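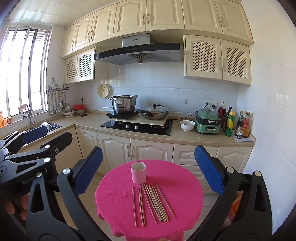 Fig. 4 – Mors ouverts au-dessus de la table ronde, baguettes et gobelet rose.

4.3 Blocage des mors pendant la saisie d'objets fins

Concerne : pinces à main, patins bleus. Cuisine d'essai Fikwood, tâche « baguettes vers gobelet ».
Défaut : code 407. Un mors se ferme, l'autre reste ouvert ou suit en retard. Cause la plus fréquente, patin décollé ou axe grippé côté capuchon rond. Pas la batterie, inutile de la changer.

ATTENTION : ne jamais mettre les doigts entre les patins pour décoincer une baguette. Deux pincements en septembre, même geste les deux fois.

1. Lâcher la commande. Ne pas forcer la fermeture.
2. Tenir la pince à l'écart de la table, mors vers le bas. Jamais au dessus de la plaque ni du faitout.
3. Couper l'alimentation. Attendre 20 secondes, voyant éteint.
4. Retirer la baguette coincée par le bout épais, sans tourner.
5. Contrôler les deux patins. Bord relevé = patin à remplacer (kit Rotadent, les deux côtés ensemble).
6. Ouvrir et fermer à la main, trois fois. Point dur : passer à 8. Sinon continuer.
7. Remettre sous tension, mors grands ouverts. Lancer le zéro dans Birniris, menu Outils > Mors. Valeur attendue : 374. En dessous, recommencer le zéro une seule fois.
8. Point dur : nettoyer l'axe au chiffon sec, pas de graisse. Si ça persiste, étiquette rouge et retour atelier Gatchalian.

Note : le code 407 s'efface tout seul au redémarrage. Ça ne veut pas dire que le défaut est parti. Noter l'heure dans le journal avant de couper, sinon on perd la trace.

Note : baguettes qui se chevauchent, défaut beaucoup plus fréquent. Prendre d'abord celles du bord, une par une. Si le tas est trop serré, l'étaler à la main, pince posée et coupée.

PRUDENCE : cuisson éteinte avant toute intervention sur la pince. Cordons d'alimentation dégagés du passage. La nappe glisse, verifier qu'elle est bien tendue avant de reprendre.

Reprise : cinq saisies à vide, puis cinq avec baguette. Effort maxi 37 dans les réglages, ne pas monter plus haut pour compenser un patin usé. Si 407 revient pendant ces essais, arrêt de la séance et pince de rechange. Refaire le zéro sur la rechange aussi, il n'est pas transferé d'une pince à l'autre.

Section revue le dimanche 25 octobre 2020. Remplace la fiche 4.3 affichée à l'atelier.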